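Gripper Comparison, Kitchen Object Set
Progress report to Kastport, reporting period ending 14 January 2021

Status
Work package 2 is on schedule. The Saber gripper has completed its full set of tabletop trials. The Jokura gripper has completed the cup and plate trials and is now running the mixed set. No change to the budget is requested.

Setup
Both grippers are tested on the same arm, over the same white table, with the controller settings fixed in October. Each run starts from a fresh layout of kitchen items. The overhead camera records the start of every run, and the layout is restored from that record when a run has to be repeated.

The mixed set was chosen for its spread of shapes. The perforated colander has two short handles and an oval shape. The measuring cup has one handle, and its angle to the arm varies between layouts. The orange slice and the banana piece are low and small. The sauce bottle is placed on its side, close to other items, so that the fingers have little room to close.
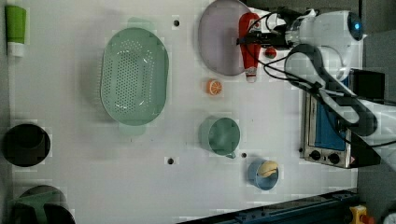
Results to date
Saber: 40 runs completed, 7 failed grasps. Most failures were on the plate, where the fingertips slid along the rim before closing.
Jokura: 8 runs completed on the mixed set, 2 failed grasps, both on the colander handles. The sample is too small for a comparison.

Open issues
Cable routing at the wrist limits rotation on the approach to items on the far side of the table. A shorter harness has been ordered from Lililitz. Runs affected by cable contact are logged separately and left out of the figures given here.

Next period
Complete the Jokura mixed set, fit the new harness, and repeat the plate trials with both grippers at reduced closing speed.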